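Documents > Pritari diesel set > Set-up guide > Section 3

Overview | Installation | First start | Service | Contact

Section 3. First start after installation

Use this section when the Pritari standby generator is connected to the board and the fuel tank is filled. The rated output is 198 kW. Do not connect any load before step 5.

1. Turn the main breaker to OFF and lock it.
2. Check the oil and the coolant. Both must stand between the two marks.
3. Open the fuel valve and pump by hand until the pump feels hard.

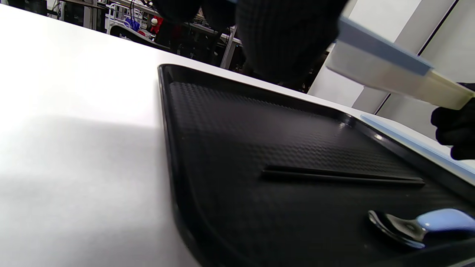

4. Set the selector to MANUAL and press START. If the engine does not start, wait one minute and try again. Make at most 3 attempts.

CAUTION: After the last attempt, close the fuel valve and look for air in the line. More cranking can damage the starter.

5. Let the engine run without load until the coolant temperature is stable. Then remove the lock, close the breaker and add the load in small parts – never all at once. 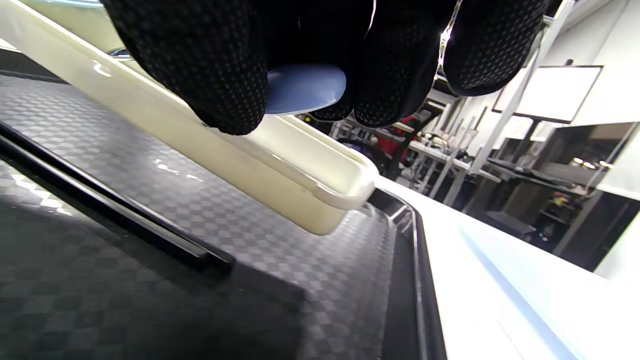

Zovine Power Service, Tustside Technical Documentation

6. Set the selector to AUTO. The set will now start by itself when the grid supply fails.

Note: Change the oil after the first 200 running hours. Later changes are made every 1000 hours.

Comments

dieselhand: Step 3 takes long with a new filter. Keep pumping.

mk_board: Is the waiting time in step 4 the same in winter?

oldgrid: I wait two minutes in frost, and my battery likes it better.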